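18 November 2025
By the Kaketero editor

I love a lake monster, and I will say so to anyone who asks! The Foson Lake sightings get filed under jokes these days, which is a shame, as they make some of the best reading I know. There are 86 accounts in the local archive, the longest a full 24 pages, and hardly two of them agree on the shape of the head.

That disagreement is what wins me over. If people were copying each other, I'd expect the same long neck every time. What we get is a hump, a wake, a log that seemed to turn around - the honest mess of people looking at dark water in March.

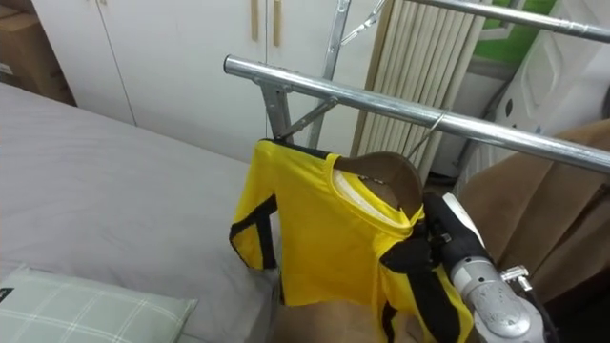
Do I think an animal lives down there? Probably not, and I don't mind a bit. Big sturgeon and odd waves could cover most of it. But the reports deserve to be read slowly and kept whole, with the boring parts left in (the boring parts are wonderful). Go read a few before you laugh!

We use cookies to improve your visit. By continuing to browse Kaketero you accept our cookie policy. OK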